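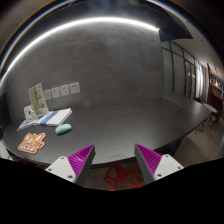
Hand-held gripper kit, supplier Lemow — pre-acceptance safety check
Site: Draltbridge, bench area
Checked by: Birsen Karabulut
Second reader: Remzi Kırmızıgül
Supplier contact: Laurinda Bastos
Kit on loan for review, September. No order placed.

Marking: OK / Query / Fail / Not checked

1. Fingers and inserts

1.1 Ribbed inserts seated in both fingers: OK
1.2 Ribs free of splits and nicks: OK
Comment: Looked at under a lamp, both sides. The brochure says the inserts "last for years". I would like to see what that is based on. Asked Laurinda, was sent the brochure again.
1.3 Contact pads flat, no lifting at the tip: Query
Comment: Left pad lifts slightly if you catch it with a fingernail. May be nothing. Remzi could not feel it.
1.4 Finger tips safe to handle: OK
Comment: Pointed, but they give when pressed. Still keep them away from faces.

2. Mounting plates and fasteners

2.1 Three fasteners per plate, all present: OK
2.2 Fasteners tight on arrival: Fail
Comment: One on the right plate turned by hand. Tightened here. The packing slip has a tick next to "torque checked", so I do not put much weight on the other ticks either.
2.3 Plate corners rounded, no burrs: OK

3. Pinch and trap points

3.1 Gap between open fingers clear of loose cable: OK
3.2 Closing force low enough to trap a finger without injury: Query
Comment: Tried with my own finger, no mark left. That is not a measurement. Lemow quote a figure in the sales sheet but not how they got it. Want it in writing.
3.3 Trigger releases at once when let go: OK
3.4 Trigger guard fitted: Fail
Comment: Shown in the sales sheet, missing from our kit. Laurinda says it is an extra. It was not listed as an extra in the quote.

4. Bench and surroundings

4.1 Bench stable, does not rock: OK
4.2 Wall sockets reachable from the bench: OK
Comment: Keep it that way. Tall cards and books drift along to that end and lean in front of the plates.
4.3 Trial items light and soft-edged or blunt: Query
Comment: Small flat and rounded items are fine. A thick book dropped from height is another matter, and the supplier's trial list has nothing on weight at all.
4.4 Chairs pushed in before work starts: Not checked
Comment: Walked round after everyone had gone for lunch, so could not say.

5. Paperwork

5.1 Manual supplied: OK
Comment: 67 pages. The part on safe use is 2 of them, and one of those is a picture of the box.
5.2 Spare parts list with prices: Query
Comment: A pair of inserts is down as part 504, no price given. Kevser Ertürk at Lonville had the same trouble and waited 70 days for an answer.
5.3 Service visit terms: Fail
Comment: "Regular visits" is all it says. How regular, and who pays for travel?

Result: not accepted yet. 2.2 fixed on site, 3.4 and 5.3 to be put right by Lemow before we look again. Queries can stay open during supervised trials — supervised meaning one person watching and not also holding the kit.

Note from Remzi: Agree, except 1.3, which I would mark OK.

Copy to Blagoje Kelmendi, purchasing.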